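Second-Year Project Report: Who Finishes the Tea?
Parveen Marwat and Arsalan Kiani
Submitted 12/05/2021

Background

Our department has a shared kitchen on the second floor. It has one kettle, one fridge with a door that needs a firm hand, and a tea fund that has been in debt for as long as either of us has been a student. The debt is written on a card above the sink. When we began it stood at £61, and somebody had drawn a sad face next to it.

We wanted a project on how people share things when there is no one checking. Our supervisor suggested village grazing rights. We suggested the kitchen. She sighed, signed the form and asked us to keep the word "tragedy" out of the title, so we have.

The question we set ourselves was simple. Do people pay more into a shared fund when they can see how much has been taken out of it? We had both read the usual chapters on honesty boxes, most of which concern eggs.

Method

We kept a record of tea bags used and money paid in over two terms. Tea bags came from a single tin, which we filled each morning and emptied each evening, and the difference was put down to drinking. Arsalan did mornings. Parveen did evenings and would like it noted that evenings included washing the tin.

In the first term the payment jar stood by the kettle with a label reading "Tea, 10p". In the second term, which began in January, we added a sheet of paper beside it showing how many bags had gone the day before and how much had been paid. We updated the sheet daily, in the same pen, until the pen was taken. After that we used pencil.

We bought the same supermarket tea throughout. A switch to something nicer was discussed and turned down on grounds of cost, and also because we feared it would raise demand to a level we could not count.

Everyone on the floor was told that a study of kitchen habits was under way. The notice was pinned to the board and covered by a poster for a quiz within the hour, but it had been up, and the ethics form only asked whether we had displayed it.

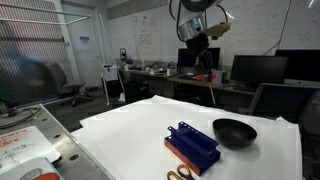 Did the second-floor users know which part of their behaviour was being measured?

They knew only that the study was about the kitchen in general. Several people took this to mean the washing-up, and the sink was unusually clean for a fortnight.

Results

Over the whole project 2,292 tea bags left the tin. If every one had been paid for, the fund would have taken £229.20 and we would have had nothing to write about.

Payment was better in the second term than in the first. We had expected a sudden jump when the sheet went up and then a slow slide back. The slide never properly came. What we saw was a rise in the first week, a dip in the middle of term when essays were due, and a recovery after the deadline, perhaps out of guilt or because people had found their coats and the change in them.

The jar also took in things that were not money. These included a button, a bus ticket and a note reading "I owe for Thursday's one, sorry". We could not match the note to a payment. We have left it out of the totals.

We also looked at whether people paid in advance. A few did, usually with a pound coin and a certain amount of ceremony. It is our impression that these people then drank well over a pound's worth, but the jar does not keep names and neither did we.

Problems

The tin was not the only source of tea. In the second term a box of peppermint appeared on the shelf and was used freely by people who plainly thought it belonged to us. It did not. We never found the owner, and we would like to apologise to them for the state of the box.

The two terms also differed in weather, deadlines and the working order of the kettle. A colder term might bring more drinkers, and more drinkers might mean more witnesses at the jar. We cannot separate this from the effect of the sheet. A better design would run both versions at once in two kitchens, but the third-floor kitchen declined to take part and has, we understand, its own arrangement with a coffee machine.

Finally, we both drink tea. We paid for ours. The reader will have to take our word for that, as our supervisor did after a short pause.

What we would do next

We would like to try the sheet with no figures on it, only a heading, to see whether the numbers matter or whether any piece of paper beside a jar makes people uneasy. We would also fix the pen to the wall.

The remaining tea bags have been left in the tin for general use. The jar is still by the kettle.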